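Plaltgate Bench Rules for Hand-Held Grippers: a long-term review

I have read a lot of safety binders in my working life, and most of them were written by someone who had never had to set up a table before lunch with a person waiting for it. So when the Plaltgate Bench Rules arrived, I put the box on a chair and went on with my day. It stayed there most of a week, I'm afraid. Then I opened it over coffee and ended up reading the entire book standing at the counter, because it is so refreshingly plain!

What you get is a spiral-bound book of 169 pages, a set of wipe-clean cards, and a pad of log sheets. The set costs 444 dollars, and I'll come back to that. The subject is good practice for people who work with grippers held in the hand: how to lay out a table, what may go on it, how to share it, when to stop and check the tool. We have used the rules for two seasons now, over nearly 2,000 logged picks, and I feel I know them well enough to grumble about them.

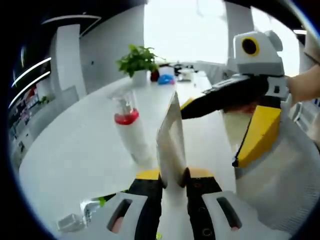

Chapter 2 is the one I would hand to a new person first, and it is all about sharing a table. The rule is that each operator says out loud what they are going for before the fingers close, and the other one answers. It felt silly for the first hour and perfectly normal by the second. The book is also good on distance between tools, and it asks you to settle who gives way before anybody starts. With one gripper pinching a thin white card upright and the tip of the other reaching in close to it, you want that settled already. There is a nice page on liquids as well, which says that anything like a spray bottle with red liquid in it should have its contents written down on the log sheet, color included, and given a fixed spot for the session. I had always been casual about bottles and I'm a bit embarrassed to say so.

The chapter on finger pads is weaker. It tells you to look them over at the start and at the end of every session — fine, sensible — but gives you only one drawing of a worn pad, and a small one. I would have traded the whole appendix on storage for two more drawings. The cards, on the other hand, are lovely. They wipe down well and the type is big enough for me to read without hunting for my glasses.

I should compare it with the Citotmont handbook, which a good many readers will already own. Citotmont is thicker and more thorough on powered arms, and if that is your main work you should stay with it. For hand-held work it keeps sending you off to other sections, and I found I was flipping back and forth with one hand while holding a tool in the other. The Baptiste checklist is cheaper than either and fits in a pocket, but it is only a checklist, and it assumes you know why you are checking. 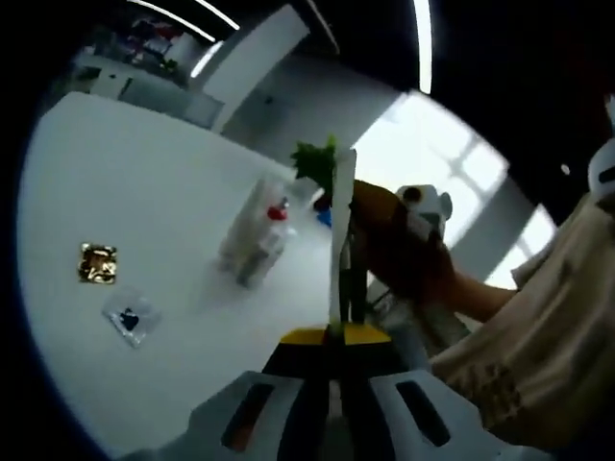 Do you need the full set if you only have a couple of operators? The book alone will do for a small bench, and Plaltgate sells it separately. The cards earn their keep once people start swapping shifts, and the log sheets are easy enough to copy out by hand.

My one real complaint is about food. The rules treat produce as just another object, with a line about washing your hands and very little else. Leafy things shed, and soft things leave a film on the pads, and I would like a proper cleaning rule between a vegetable and whatever gets picked up next. We wrote our own and taped it inside the front cover. The Stendilthorpe supplement is supposed to cover this, but it was out of stock when I ordered in December and I have not seen a copy yet.

As for the price, 444 dollars is a lot for a book and some cards, and I winced when I paid it. I'd pay it again, though I would wait for the next printing if you can, in case they fix that pad drawing. Four stars out of five from me, and the fifth is theirs whenever the cleaning page turns up.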